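Why I No Longer Finish Every Long Series

I used to believe that a reader who starts a fantasy series has a duty to reach the end of it. This April I stopped in the middle of the second Faltora book, with 200 pages still in front of me, and I did not feel guilty. I would like to defend this decision.

The first volume is a fine novel. A salt merchant from the city of Abreu discovers that her maps are changing during the night, and she must decide whom to tell. It is a small problem with large results, and the author trusts us to understand this. The second volume has 70 chapters and a war in it. The merchant is almost lost among the generals, and when she comes back she explains to us things which we already know. 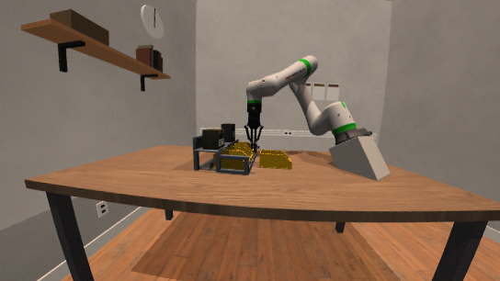
What a second book owes us

I think the trouble is not the length alone. The Cindent books are also long, and I have read all 4 with great pleasure. But each of them asks a new question. In the first one we want to know who closed the river gate. In the third we already know it, and we ask if it was perhaps right to close it. A series can grow in this way for a long time and the reader does not become tired.

Faltora asks the same question again, only louder. I have the feeling that the publisher wanted a bigger book and the author was too polite to refuse. 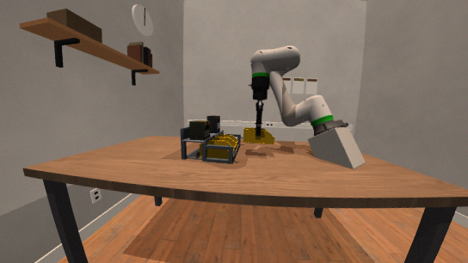
Grornon Review, Issue 70

Some friends tell me that the last 2 chapters repair everything. It may be so. Still, I find it a strange kind of praise - we would not say it about a dinner or a concert. A good ending cannot give me back the evenings I spent on the siege, where every captain has a speech and every speech has the word "honour" in it.

I have kept the first volume on my shelf and given the second to the library. Perhaps another reader will be more patient with the generals. I went back to the opening chapter last week, to the merchant and her lamp and the wrong coastline, and I enjoyed it as much as before.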